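Home » Features » At Home » The Fridge in the Back Room

The Fridge in the Back Room

By Fikri Tuhumury
5 Sep 2006

I have a thing about second fridges. I grew up in a house with one, an avocado-colored beast in the garage that held root beer, fishing bait and (for one awful summer) my uncle's pickled eggs, and I've never felt completely grown up without one of my own. So when we moved to Jatcombe and I found out the little back room had a decent outlet and a free stretch of wall, I was measuring before the movers had finished their sandwiches.

My husband wanted a daybed back there. We talked about it for a week and then I bought a fridge.

If you're thinking about doing the same, let me save you some grief. Measure the doorway first, then the hall, then the turn at the end of the hall. My first choice was a gorgeous wide thing from Toivonen and it would have made it exactly as far as the coat closet. Roland Tapley, who sold me appliances for two houses before this one, made me draw the whole route on the back of a receipt, and then he crossed out half his own showroom. I ended up with a narrower model for 50 dollars less, which I spent on shelf liners, so don't go thinking I'm thrifty.

The other big question is what kind of doors. I went back and forth on this for ages! Side-by-sides look so grown-up in the catalogs, but have you ever tried to get a sheet cake into one? I like one door over another, smaller on top and tall underneath, the way my mother's was. You open the top for the ice and the bottom for everything else and there's no thinking involved.
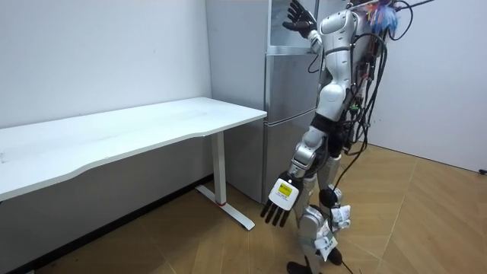 7 min read

I'm fond of the silver. A brushed finish next to a wood floor warms up a room more than you'd expect from metal, and it sits a lot more quietly against a back wall than bright white does. One thing to think about is the side panel. On plenty of silver fridges it's a plain, duller gray, and if you park your desk on that side, the gray is what you'll be looking at while you pay the bills. I've come around to it. A friend in Cloltomum covered hers with a big wall calendar and a pocket for takeout menus, and I may steal the idea — though she does have a magnet problem.

Speaking of the desk, yes, you can work beside a fridge. I was worried about the hum. For two days I heard nothing else, and then I stopped noticing until the thing shut off, when I'd look up like somebody had called my name. Leave space behind it for air, whatever your manual says, and level the feet. Mine rocked a little at first and every jar in the door rattled when I so much as walked past.

Now, what goes in it? The rule in our house is that the back room gets the bulk and the kitchen gets the daily stuff. So it's extra milk, the big tub of yogurt, soda, butter (I buy butter like a storm is coming), and the Cludia apricot jam that my sister sends by the case. Up top I keep bread, soup and 19 ice packs, left over from the year I ran snacks for the swim team.

Cleaning day is the first of the month. Warm water, a little baking soda, shelves out, done before lunch. For a brushed front, wipe along the grain with a soft cloth and dry it right away, and skip anything gritty. The glassy parts are another story. They show every fingerprint, and I've quit fighting it between cleanings.

Come October I'll be glad of the room all over again. The cider goes on the bottom shelf, two pie crusts go in the freezer, and the turkey has a place to thaw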